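Portion sizes and the bowl of nuts
Speaker notes, Philomena Madigan
Lunchtime talk, Vendgate staff room, January 2023

Start without the slides. Ask who had a handful of something on the way in. Wait for the hands. Then ask how big the handful was, and let the silence do its work.

My trouble with the "healthy handful" is that it depends on whose hand. The Corden leaflet (hold it up) tells us to eat one a day and never says what one is. I have read it 3 times. It has a drawing of a palm on the front and no weight anywhere.

Next slide.
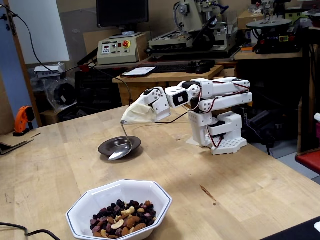 The usual advice is to put snacks in a smaller dish. I was keen on this for years and I'm less keen now. A small dish only helps if the big bowl goes back in the cupboard, and in most offices it stays on the table beside you. People refill. I refill.

Tell the Kettler story, keep it short. They swapped the bowls in their break room for little saucers and sent round a cheerful email saying snacking was down. I asked how they knew. They had asked people, 2 weeks later, to remember. Pause here — somebody usually laughs.

Mixed nuts and fruit make it harder still. Cashews go first in our house and the raisins get left, so my portion and my sister's are different foods by the end of the evening. A label can't tell you that.
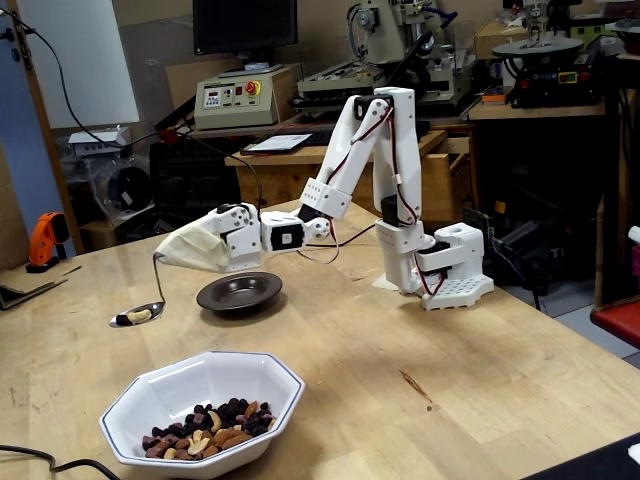 Spoons, then. A spoon is slower than fingers, I'll give it that. Whether slower means less, I'm not persuaded. Kevar sell a "portion spoon" and I would like to see what it does for somebody who simply has another go.

If someone brings up the June survey: 134 replies, all from people who chose to reply to a survey about nuts. Say so and move on.

Leave 5 minutes for questions. If there are none, ask what they'd do with the big bowl. Leaflets are by the door, including the Corden one, for anyone who wants to look for the weight.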